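Moving the reading group to winter hours

We changed our meeting time in January and I said I would write down how it went, mostly so I stop answering the same question by email.

For the past few years the group met at 7:30 in the evening in the back room at Norora. That worked in summer. In winter people came late or stayed home. Fadwa Shawky drives in from Flirnholm and told me she was leaving her house at 6:15 to be sure of making it when the road was icy. So we moved to 4:00 in the afternoon and cut the meeting down to an hour and a half.

The first afternoon we had a smaller crowd than usual. Two people who work full time can't make 4:00 at all, and I don't have a good answer for them. One of them now sends me a page of notes beforehand and I read them out. It's not the same as having her there, but her notes on the Kárason book were better than anything the rest of us came up with.

The Kárason, for anyone who missed it, is 241 pages and feels longer. It covers one winter on a sheep farm, and very little happens until the brother comes home. Bergþóra Lauritsen loved it. I got stuck in the middle and skipped ahead, then went back and read what I had skipped, and liked it more the second time. The chapter about the well is the one to read if you only read one. We argued about the ending for most of the meeting and did not settle whether the brother knew about the letter. I think he did. Page 84 makes no sense otherwise.

What I noticed about the earlier hour is that people talk differently. In the evening everyone was tired and we tended to agree with whoever spoke first. At 4:00 there's more arguing, and people remember the names of the characters. We also drink less wine and more coffee, which has made the bill smaller.

I had been reading the books in bed and falling asleep after a few pages. Now I read at the table after lunch with a pencil, and I get through more than I used to.

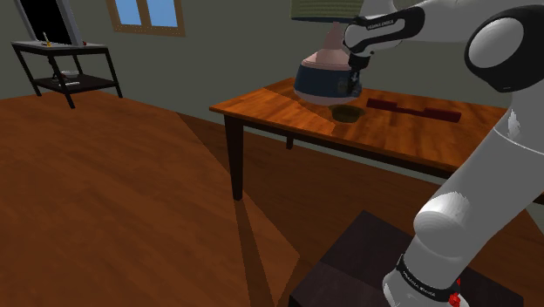 Norora Reading Group, winter notes

The next book is Gustutine. It's short, and the library has copies. The translation has an introduction that gives away the plot, so leave that until the end. Bergþóra will lead the discussion and has asked everyone to pick one paragraph to read aloud. Pick a short one. Last time we did this somebody chose three full pages and we ran out of time before we got around the table.

We'll keep 4:00 until the clocks change and then take a vote. If you want to be on the list for notes, write to me at the usual address. Bring your own copy if you can, and a mug, as the café is short on cups in the afternoon.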